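Surprise album

A surprise album (also surprise release, surprise drop, sometimes just "drop") is a record put out with little or no notice. No lead single months ahead, no pre-order, no run of interviews. The listener wakes up and it's there. Term mostly used of hip-hop, pop and R&B, though rock, country and electronic acts have done it too.

Usage is loose. Some writers want zero warning, not even an hour. Others count anything announced inside a week. A few music sites call a record a surprise if the date was known but the title and track list weren't, which stretches it a bit. This article uses the middle sense unless noted.

Background

For most of the record business's history a surprise release was close to impossible. Discs and tapes had to be pressed, boxed, trucked and racked. Shop staff knew, drivers knew, reviewers had advance copies weeks out. Labels also wanted the long lead. Radio needed time to warm up to a single, magazines closed their pages well ahead, and a big first week depended on stock already sitting in the stores.

Downloads changed the timing. A finished album could go up overnight, and an act with its own website could skip the shop completely. Streaming pushed it further. Once most listening was on subscription services there was no stock to run out of, and a notification on a phone did the job a poster used to do.

Mixtapes matter here as well. Rappers had been putting out free tapes with little fanfare for years, first on CD-R and cassette, later through download sites. Fans were already used to new music turning up at odd hours. A lot of what gets called the surprise album model is mixtape practice with a bigger budget and a price tag.

Forms

Full surprise. Nothing announced, nothing hinted. Rare, and mostly limited to acts with a large following already.

Short notice. A post on a Monday, the record out by the end of the week. Probably the most common kind now.

Teased. Cover art with no date, a changed profile picture, billboards with one word on them. Fans guess, the act stays quiet. Rumoured titles tend to do the rounds at this stage and most turn out wrong.

Companion drop. A planned album comes out the normal way, then a second disc or extended version lands hours or days later with no warning. Sometimes argued over, as the extra tracks can be counted with the first release for chart purposes depending on the rules at the time.

Staggered. Digital first as a surprise, physical copies months after. Vinyl is the usual hold-up.

Preparation

The secrecy is mostly dull work. Fewer people in the studio, phones left at the door, working titles on every file. Guest rappers may get only the beat for their own verse and never hear the rest. Producers hand over stems late. Mastering is booked under another name.

Small labels handle it in their own ways. Brendeo, a four-person hip-hop imprint, put out its second compilation with no notice in February and had logged every session under the name Navickas, which later ended up as the title of the closing track. Artwork was ordered as if for a calendar. The 17 tracks went up at 11 pm and the label's own mailing list found out the next morning.

Distributors are the weak spot. Most want files in well ahead, with full credits and lyrics, and those details pass through a lot of hands. Flenley, a distribution service for independent acts, offers what it calls a sealed delivery, where the title and artist fields stay as placeholders until the release hour. Errors are common with this method. Wrong artist page, missing features, songs in alphabetical order. Usually fixed within the day but the screenshots stay around.

Leaks

A leak is the main risk, and oddly also less of a risk than with a normal campaign. Shorter gap between finishing and release means less time for it to get out. No review copies, no pressing plant. On the other hand the interest in a secret record is high, and one snippet played in a club or over a car stereo can be enough to give it away.

Some acts respond by moving the date up. Others do nothing and hope. There have also been fake leaks, old demos stuck together under a made-up title and passed off as the new one, and these can pull in a fair few listeners before anybody checks.

Commercial results

Mixed. A known name gets a spike on day one, partly from curiosity, partly from news coverage that a normal release wouldn't get. Whether it holds is another matter. Without a single working its way up the radio there may be no obvious song to keep the album going into week three or four. Labels often pick the single afterwards, from streaming numbers, so the campaign in effect starts once the record is already out.

For new acts the method is generally thought a poor fit. Nobody is waiting, so there isn't much of a surprise. Telico, a regional booking and promotion firm, looked back over some 50 no-notice releases by acts on its own books and found 23 had drawn fewer first-week plays than the same act's previous announced record. Small sample, one firm, and the firm sells announced campaigns, so treat with care.

Touring is the other snag. Venues are booked many months ahead. A secret album means either booking a tour with no stated reason or waiting till after, by which time teh buzz may have gone. 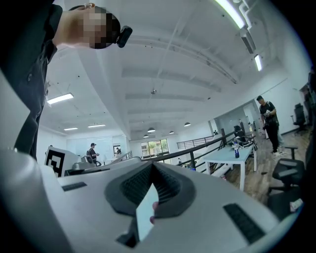 Saw the extended version of a record land two hours after the first one and felt a bit cheated, Dunmore wrote in the comments to an earlier version of this entry, having already paid for the download; a surprise is fine but it shouldn't be a way of selling the same thing twice.

That complaint comes up a lot with companion drops. Streaming listeners mostly don't mind, it costs them nothing extra. Buyers of downloads and physical copies do. Some acts have since offered the added tracks free to anyone with a receipt, others haven't bothered.

Critical reception

Reviewers were split early on. With no advance copies everyone hears the record at the same moment, and outlets race to publish. First-listen reviews, written in an hour or two over breakfast, became a small genre of their own. Several sites later brought in a waiting period before giving a score, or ran a rough reaction piece first and the proper review the following week.

There is also a view that the format favours the event over the songs. Talk on release day is about the fact of the release, then guest spots, then who got a mention in which verse. The music itself gets its turn later if at all. Against that, supporters say listeners come to it fresh, without having heard three singles to death and read 30 previews.

Decline and later use

By the time short-notice releases were routine the word had lost some of its pull. Fans of the bigger acts now watch for signs all the time: trademark filings, deleted posts, a producer gone quiet. Long silence gets read as proof that something is coming. Often nothing is.

A partial return to long campaigns has been noted, helped along by vinyl, which needs the lead time and brings in good money through pre-orders. Many acts now mix the two. Announced album, secret guest. Known date, hidden track list. Or a full roll-out for the main record and a short tape with no notice in between, to keep people listening.

See also

Mixtape
Album-equivalent unit
Deluxe edition
Hidden track
Internet leak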